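Shoe Storage in Small Entryways: A Comparison of Three Low-Cost Racks

Term project report, Household Products and Use
Submitted in May

1. Background

Most apartments near campus have no closet by the front door. Shoes end up in a pile on the mat, and the pile grows through the winter. Our group wanted to know if a cheap rack fixes this or just moves the pile. We looked at three racks that students can buy and put together without tools, and we tested each one for ease of assembly, how well it holds common shoes, and how stable it is when loaded.

The three racks are listed here under the names of the shops we bought them from: Goltetti, Lodenero and Drudari. The Goltetti and Drudari racks use metal tubes with fabric shelves. The Lodenero rack is molded plastic and folds flat. We spent 70 dollars on all three together, which was inside the course limit of 90.

2. Method

Assembly was timed from opening the package to setting the finished rack upright. Each member of the group built each rack once, and the order was changed between members so that the same rack was not always the first one built.

For the fit test we used dress shoes, low sneakers, running shoes, ankle boots and flat sandals. Each pair was placed toes in and then toes out. A pair was marked as fitting if it stayed level and nothing stuck out past the shelf by more than 2 inches. We also noted if a shoe had to be tilted or pushed to get it under the shelf above.

For the stability test the loaded rack was pushed sideways at the top with a kitchen scale held against the frame. We wrote down the reading when the first foot lifted.

We did the fit test on a table instead of the floor. On the floor we kept bending down to check the heels, and our early notes on overhang did not agree with each other. With the rack at table height everyone could look at it from the side.
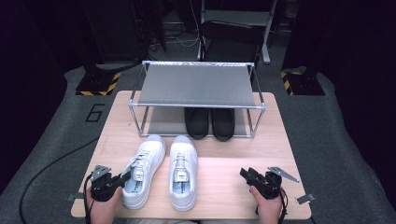
Every pair was taken off the rack and put back between trials. In the first round we left the shoes on the rack and only turned them around, and this gave results that were too good, as the fabric had already stretched to the shape of the soles. Those results were thrown out. The final set has 157 placements across the three racks.

3. Results

Assembly. The Lodenero rack was fastest for every member, since it only unfolds. The Drudari rack took the longest. Its tubes come in two lengths that are hard to tell apart, and most of us put at least one in the wrong place. The Goltetti rack has the same problem in a milder form. Its instructions show the lengths side by side on the first page, and that helped.

Fit. Low sneakers and dress shoes fit on all three racks in both directions. Running shoes with a thick heel fit better toes in. Ankle boots did not fit under the upper shelf of any rack and could only go on top. Sandals slid on the Lodenero plastic when the rack was bumped. They did not slide on fabric.

Stability. The Lodenero rack took the most force before a foot lifted. The Goltetti and Drudari racks were close to each other. Both were clearly better when the heavy pairs were on the bottom level. With boots on top and nothing below, the Drudari rack leaned before we had pushed it much at all.

4. Discussion

The fabric shelves sag a little under heavy shoes, but this did not change which pairs fit. The bigger limit is the height between levels. A renter who owns mostly boots would get little use out of any of these racks beyond the top shelf.

We also think the direction of the shoes matters more than the packages suggest. Toes out looks neater and makes it easy to pick a pair, but toes in makes the heel easier to grab. Members of the group did not agree on which was better, and we did not test it with other people.

The main weakness of the project is wear. We had the racks for a few weeks, and none of them held wet or muddy shoes. A member's roommate has used a rack from Chukwu, a shop we did not include, for two years, and its fabric has come loose at one corner. We can't say if ours would do the same.

5. Recommendation

For a household with mixed low shoes, we recommend the Goltetti rack, with heavy pairs kept on the bottom. For someone who moves every year, the Lodenero rack is the better choice because it folds. We do not recommend the Drudari rack unless the tubes are sorted by length before starting.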